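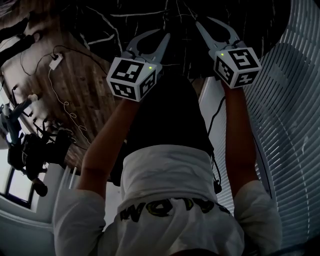
검은 대리석 무늬 상판은 평소에 무엇으로 닦아야 합니까?

미지근한 물에 적셔 꼭 짠 극세사 천으로 닦고, 마른 천으로 한 번 더 닦으십시오. 기름기가 남으면 중성세제를 물에 풀어 쓰면 됩니다.

고객지원 > 사용 설명서 > 네리크(Nerik) 테이블 > 4장 상판 설치와 관리

이 사이트는 쿠키를 사용합니다. 계속 이용하시면 쿠키 사용에 동의하는 것으로 간주합니다. [동의] [설정]

2019년 12월 12일 목요일 | 글: 클로로라(Clorora) 제품안내팀

4장 상판 설치와 관리

이 장은 네리크 테이블 가운데 검은 바탕에 흰 줄무늬가 들어간 상판에 적용됩니다. 다리 조립은 3장을 먼저 보십시오. 유리 상판은 5장에 따로 있습니다.

4.1 설치 전 확인

상판의 흰 줄은 제품마다 굵기와 방향이 다릅니다. 가늘고 불규칙한 줄은 무늬이며 균열이 아닙니다. 손톱으로 가볍게 긁어 보아 걸리는 곳이 없으면 정상입니다. 걸리는 곳이 있으면 조립하지 말고 포장 상태 그대로 구입처에 연락하십시오.

포장 안에 다음 부품이 있는지 봅니다.

- 상판
- 고정 나사 16개
- 육각 렌치
- 바닥 보호 패드
- 극세사 천

나사는 작은 봉투에 나뉘어 들어 있으며, 봉투가 완충재 사이에 끼어 있는 경우가 있습니다. 부품이 모자라면 포장 상자 옆면의 번호를 적어 두었다가 문의할 때 알려 주십시오.

4.2 작업 복장과 자리

1. 움직이기 편한 옷을 입습니다. 반소매 티셔츠와 반바지도 괜찮지만 발등을 덮는 신발은 꼭 신으십시오.
2. 시계, 팔찌, 반지를 뺍니다. 금속 단추나 지퍼가 상판에 닿는 옷은 피합니다.
3. 바닥에 담요나 포장용 완충재를 상판보다 넓게 폅니다.
4. 테이블을 놓을 자리에 서서 사방으로 팔을 뻗어 봅니다. 벽이나 다른 가구에 손이 닿으면 자리를 옮깁니다.

주의: 상판은 반드시 두 사람이 함께 드십시오. 한쪽 모서리를 바닥에 대고 돌리면 모서리가 깨질 수 있습니다.

4.3 상판 올리기

1. 상판을 무늬가 아래로 가도록 담요 위에 내려놓습니다.
2. 다리 틀을 상판 뒷면에 올리고 나사 구멍을 맞춥니다. 구멍이 조금 어긋나 보여도 상판을 두드리지 마십시오. 틀을 살짝 밀면 맞습니다.
3. 나사를 모두 손으로 절반쯤 끼웁니다. 이때는 조이지 않습니다.
4. 육각 렌치로 네 모서리를 대각선 순서로 조입니다. 나머지는 가운데에서 바깥쪽으로 조입니다.
5. 두 사람이 양쪽 틀을 잡고 테이블을 옆으로 세운 다음 천천히 바로 놓습니다.
6. 손바닥으로 모서리를 눌러 흔들리는지 봅니다. 흔들리면 다리 밑의 높이 조절 나사를 돌립니다.

참고: 전동 드라이버는 쓰지 마십시오. 너무 세게 조이면 뒷면의 너트가 헛돌고, 이 경우 너트 교체는 보증 대상이 아닙니다.

조립하고 18일이 지나면 나사를 한 번 더 조여 주십시오. 난방을 하는 방에서는 나사가 조금 느슨해지기도 합니다.

4.4 보호막 떼기

상판 앞면에는 얇은 투명 보호막이 붙어 있습니다. 조립이 끝난 뒤에 떼십시오.

1. 한쪽 모서리에서 보호막 끝을 손톱으로 들어 올립니다. 칼은 쓰지 않습니다.
2. 상판과 거의 나란한 방향으로 천천히 당깁니다.
3. 접착제가 남으면 중성세제를 묻힌 천을 잠시 올려 두었다가 닦아 냅니다.

보호막을 뗀 첫날에는 표면에 뿌연 자국이 보일 수 있습니다. 마른 천으로 몇 번 닦으면 없어집니다. 다음 날에도 남아 있으면 4.6을 보십시오.

4.5 평소 관리

검은 바탕에는 먼지와 손자국이 잘 드러납니다. 창가나 조명 바로 아래에 놓은 테이블은 더 그렇습니다.

- 먼지는 마른 천으로 먼저 걷어 냅니다. 부스러기가 있는 채로 문지르지 마십시오.
- 커피, 간장, 김칫국물은 보이는 대로 닦습니다.
- 뜨거운 냄비나 주전자는 받침 위에 놓습니다. 표면 온도가 100도를 넘으면 광택이 변할 수 있습니다.
- 화분 밑에는 물받이를 받치고 가끔 자리를 바꾸어 줍니다.
- 케이블이 있는 물건을 올려 둘 때는 선이 모서리 밖으로 늘어지지 않게 정리하십시오. 지나가다 걸릴 수 있습니다.
- 바닥이 거친 물건은 밀지 말고 들어서 옮깁니다.

주의: 표백제, 아세톤, 연마제가 든 세제, 철 수세미는 사용하지 마십시오. 식초와 레몬즙도 표면에 오래 두면 얼룩이 생깁니다.

4.6 얼룩과 흠집

물때: 따뜻한 물에 적신 천을 올려 불린 다음 닦고, 곧바로 물기를 없앱니다.

손자국과 기름: 중성세제를 푼 물로 닦고 깨끗한 물로 다시 닦습니다. 세제가 남으면 흰 줄 주변이 흐려 보입니다.

유성펜: 소독용 알코올을 면봉에 조금 묻혀 보이지 않는 곳에 먼저 시험하십시오. 색이 묻어나지 않으면 펜 자국에만 대고 닦습니다.

잔흠집: 슈타르카우(Starkau) 검정용 보수 왁스를 천에 소량 묻혀 흠집 방향을 따라 바릅니다. 왁스는 흰 줄 위에 바르지 마십시오. 하룻밤 두었다가 마른 천으로 문지릅니다.

손톱이 걸릴 만큼 깊은 흠집은 왁스로 메워지지 않습니다. 상판만 따로 교체할 수 있으며, 무늬를 기존 제품과 똑같이 맞추어 드리지는 못합니다.

4.7 옮길 때

1. 위에 있는 물건을 모두 내립니다.
2. 두 사람이 짧은 변 쪽에 서서 상판이 아닌 다리 틀을 잡습니다.
3. 문을 지날 때는 다리를 분리합니다. 세워서 통과시키지 마십시오.
4. 상판은 담요로 싸서 긴 변이 아래로 가게 세웁니다. 차 안에서는 끈으로 고정합니다.

분리한 나사는 봉투에 담아 다리 틀에 테이프로 붙여 둡니다. 테이프를 상판 앞면에 붙이지 마십시오.

부품 주문 번호: 고정 나사와 너트 묶음은 2,696번입니다. 바닥 보호 패드는 다리 굵기에 따라 번호가 다르므로 부록의 표를 확인하십시오.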